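Money Talk: the two-arm cell, one more time

I know, I know, I promised last issue that I was done talking about the equipment budget. But the revised quotes landed and a bunch of you stopped me in the hallway to ask, so let's go through it again and then I really will leave you alone until May!

The short version is that we have three quotes for the two-arm cell at the Posbridge shop, and they are hard to compare. Isska came in lowest on the arms themselves, but their number leaves out the grippers, the stand and the training days (I had to read it twice to find that). Fröhlich put everything in one line, which is easy on the eyes and terrible if you want to know what you're paying for. Piloteck broke theirs down to the last cable, and I could have hugged them for it.

The ceiling we were given is $158,000, and that has to cover the cell, the install and the first year of service. I've also penciled in $14,000 for grippers and spare fingers, which made a few people raise their eyebrows. Fingers wear out, though, and our trays come in more shapes than anybody wants to admit. I would much rather ask for that money now than come begging halfway through the year.

The other thing I'm pushing for is simulation time before we sign. Two arms sharing one table is a reach question as much as a money question, and moving a pretend table costs us a lot less than moving a real one. Piloteck offers 40 hours of it in the quote, Isska charges extra, and Fröhlich hasn't answered me yet. 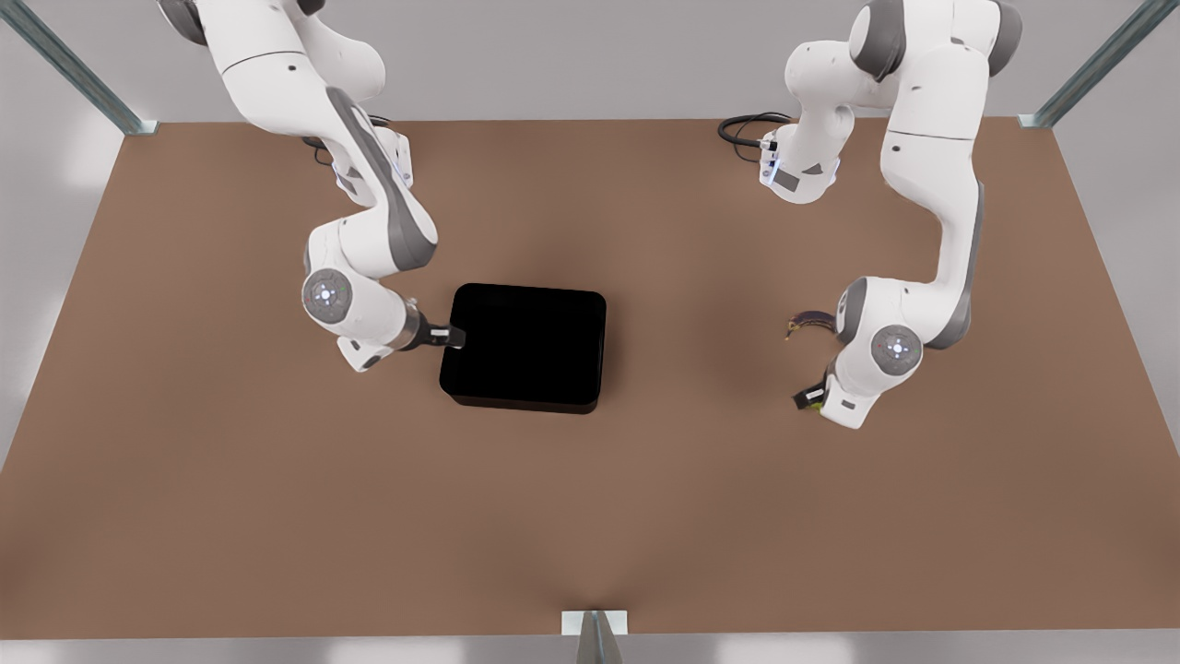 Could we buy one arm now and add the second one later?

We could, and I priced it that way too, but the stand and the controller would have to be sized for two from day one, so the first check only shrinks a little. You'd also pay for a second install visit and a second round of safety paperwork, and the line would be down both times.

So what I need from you is pretty simple. If you run a station that feeds the cell, send me your tray sizes and the heaviest load you move in a normal shift. We're planning on 200 trays a shift for now — if that's way off for your area, please tell me before I build the whole spreadsheet on top of it. I'd also like to hear about floor space, air lines and outlets, even if it's only a rough sketch on the back of a work order.

The request goes upstairs as one package, with all three quotes attached and my notes in the margins (sorry in advance about the handwriting). Copies are in the binder by the supply window if you want to check my math.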